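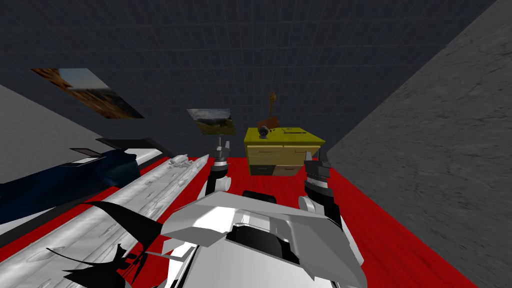 One of the practice rooms in the simulator, with the robot in front of the four-drawer cabinet.

Thu 24 September

I said in August that I would write something about the robots once I had worked with them for a while. A few people from the old shift have asked, so this is where things stand.

I work at Flindcombe, which cleans and resets furnished apartments between tenants. I did rooms for most of my time there. Rooms means you go in with a checklist, put everything back where the checklist says, wipe down, close the drawers, photograph anything broken and move on. Last year the company signed up for two robots from an outfit called Lamik, and I was asked if I wanted to move over to the desk side. I said yes, mostly for my knees.

The desk side is a room above the supply store with screens in it. Before a robot is let into a real apartment it runs the job in a simulated one, and one of us watches and marks what it did. The software is called Endum. It makes up rooms by the dozen and it has no taste at all. Red floors, navy walls, a picture hung at whatever angle the camera makes of it. After a week you stop seeing the colors and look at the grippers and the furniture.

A typical run is a drawer job. The robot comes up to a cabinet with things on top of it, and it is supposed to open a drawer, put something in and close it again, and leave the things on top alone. I mark whether it touched anything it shouldn't have. I also mark how it came in, which the engineers didn't ask for at first. If there is a bed or a sofa on one side, a person turns a shoulder and goes around it. The robot has a wide body and it doesn't always leave itself enough space. Anyone who has cleaned a small bedroom knows where you stand to get at the bottom drawer, and it isn't straight in front of it.

That is the part of the job I like. Oluwatosin Ekwueme, who did rooms with me, moved over at the same time, and between us we wrote up a list of things for Lamik. Tall thin ornaments are one. They fall when you shut a drawer hard, even if you never touch them. Pens roll. Plants get in the way of your arms long before they get in the way of your feet. Some of it went into the next version and some of it we are still waiting on.

What has changed for people is harder to put down in a list. No one on my shift was let go. Two people left and were not replaced, and the rooms crew feels that. The robots take the simple resets on the lower floors, so what is left for the crew is the worse half: the move-outs with stains, broken blinds, things left behind in closets. The day used to have easy rooms in it, and you got your breath back in those. Management counts rooms per shift, and the number was set when easy rooms were part of it. We raised this and they took the target down from 30 to 20 for crews on move-outs only. It helped. It took longer than it should have.

Pay is the other thing. The desk job pays a little more per hour but there is no weekend rate, so I come out nearly even. Oluwatosin comes out behind and is thinking about going back to rooms. I would miss having someone next to me who knows what a turned-over apartment looks like. The newer hires at the desk are good with the software, but they have never had to make a bed against a wall.

I sleep better and my knees are fine. My eyes are tired by three o'clock - I have asked for a second break in the afternoon and the supervisor says it is being looked at. I also walk a lot less than I used to, so I have started getting off the bus at Mishra Street and doing the last stretch on foot.

Next month they want us to start marking kitchen runs. I have already started a list for those, and most of it is about cupboard doors left open at head height.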